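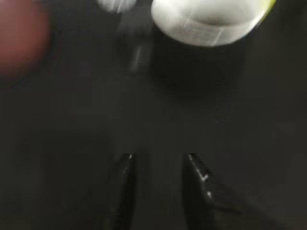
Refreshment Tables: Photo Gallery

The Trirnport Reading Rooms keep a small stock of cups, mugs and cold drinks for use by groups meeting on the premises. Crockery is put out before a meeting begins and cleared once the last group has left.

Cups and mugs

A cup with a white rim and white interior, dark on the outside, on the dark table top. Cups of this kind may be used for either hot or cold drinks. Groups are asked to return them to the tray by the sink and not to leave them on window sills or on the piano.

The general stock was last checked in August, when the inventory for the whole building, including plates, saucers and cutlery, stood at 1,139 pieces. Of these, roughly 75 are mugs of various patterns, acquired over a long period and not intended to match. Replacements are ordered through Coluneo in small quantities. Chipped items should be set aside on the lower shelf of the kitchen cupboard and must not be put back into use.

Cold drinks and mixed crockery

A green plastic bottle with a dark green label in Chinese characters, part full, beside a white mug with a thin gold line at the lip and the word "Simple" in small black script. A black mug with a cream-white interior is at the right.

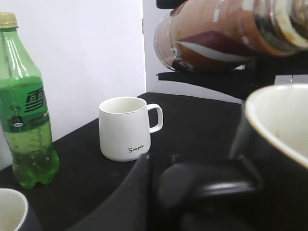

One regular user of the rooms wrote to say that the handles matter far more than the colours, and that a mug with a wide handle is much the easiest to manage for anyone with stiff fingers. The same letter asked whether a few more of that sort could be bought when the stock is next renewed. The request has been noted and will be considered with the autumn order.

Bottled drinks are supplied by the groups themselves. Opened bottles should be closed firmly and taken home, as the refrigerator in the Stadotetti Room is reserved for milk. Empty bottles may be placed in the recycling bin in the rear passage.

Use of the table

The drinks table is available to all groups holding a current booking. It should be wiped down with a damp cloth after use; polish and spray cleaners mark the surface and are not to be used. Groups expecting a large attendance may borrow up to two further trays from the Thomas Room, provided that they are returned by 7 in the evening.

Mugs with gold decoration must be washed by hand. Plain mugs may go in the dishwasher, on the upper rack only. Tea towels are kept in the drawer to the left of the cooker, and used ones should be left in the basket beneath it.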